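The Owner's Box, Such As It Is

My cousin married into a hockey team. I should clarify that it is a minor league team, that it plays in a rink seating 2000 people if the people are friendly, and that the last home game I went to drew 834, including the band. Still, Beatrice Okoth owns thirty percent of the Edberg Runlow and her wife's family owns the rest, so at Thanksgiving we now have to be polite about goaltending.

The name needs explaining. Runlow was the feed company that built the rink and put its name on the sweaters. The company went under. The sweaters were paid for. The team has been the Runlow ever since, and small children in Edberg grow up believing it's an animal.

Beatrice got her share as a wedding present from her father-in-law, who I think was hoping for grandchildren and wanted to be seen going first. She had been to one hockey game in her life at that point. She spent the first season reading contracts in the stands with a highlighter, and by October of the second she had found out that the team was paying rent on a parking lot it owned. You'd be amazed how quickly people stop asking you to explain icing after that.

The big hire was Tsegereda Ejigu as general manager. She came over from running ticket sales for a basketball team, and the local message board greeted her with 283 posts, most of them from the same four men. Her first move was to trade the captain. Her second was to change the hot dogs. I'll let you guess which one got the angry phone calls. (The old hot dogs were terrible – I say this as a person who ate two a night – but they were OUR terrible hot dogs.)

Then she went and got Chege, the winger, who scored 30 goals and made the message board go quiet for most of a winter. He signed autographs in the lobby after every game, including the losses, and there were plenty of those. We finished fifth. Fifth gets you into the playoffs in this league, where you are allowed to lose to the first-place team in front of its own fans.

I get asked if having family in the owner's box means free tickets. It does. It also means sitting next to Beatrice, who does not cheer. She says "fine" when we score and "hm" when they do, and writes something down both times. I've tried to read it over her shoulder. It's mostly about light bulbs.

Posted 18 February 2021

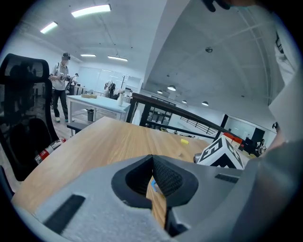 What I'd Do If Somebody Gave Me a Team

Bring back the old hot dogs, on Fridays only. Leave the name alone. Put the Kimico sign back over the visitors' bench, where it used to buzz all through the second period and drive their coach up the wall.

And I'd give Beatrice my thirty percent to look after.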